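Every Town Should Lend Out Its Tools

A town that lends books can lend screwdrivers. I've believed this for years and I get more sure of it every time I need something for an afternoon and find myself pricing it new.

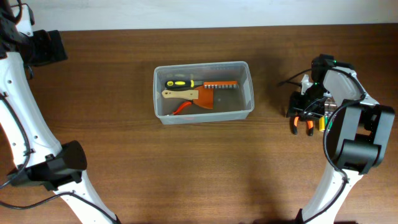 A reader of my last column wrote in to say that borrowing is fine until the thing you need is out on loan, and that the whole pleasure of owning a putty knife is knowing where it is at nine at night when the wall is half patched. Fair point! I own one myself and would not give it up. Small things you reach for every month belong in your own house. But then come the tile cutter, the pipe wrench as long as your arm, the floor sander, the tall ladder – things most of us need for one weekend and then walk around for ten years.

I got hooked on this in Ernow, where the tool library on Wasilewska Street charges 50 a year and lets you take home 3 things at a time. I joined because I wanted to take up a carpet. I came out with a pry bar, a staple puller and a pair of knee pads I would never have thought to buy (get the knee pads, please), and a long piece of advice from the man in line behind me about what I'd find under the carpet. He was right about the glue.

That's the part I love most, and it doesn't show up when people argue about money. You hand a tool back over a counter and someone asks how it went. You tell them. They tell the next person that the blade pulls a little to the left. Try getting that from a box on a store shelf!

Skikora started its own last July in two rooms behind the bus station, and already the saws are better cared for than mine have ever been. They ask you to bring things back clean. I grumbled, and then I went home and cleaned my own chisels for the first time in ages.

Evimis, my own town, has 90 parking spaces behind the old town hall and not one shared ladder. We have the space, and we certainly have the tools, sitting in garages up and down every street, many of them bought for a single job. I have a wallpaper steamer I'd give away tomorrow, and a belt sander that deserves a busier life than the one it has with me. Open a room two evenings a week, put up some shelves, and I'll carry them over myself.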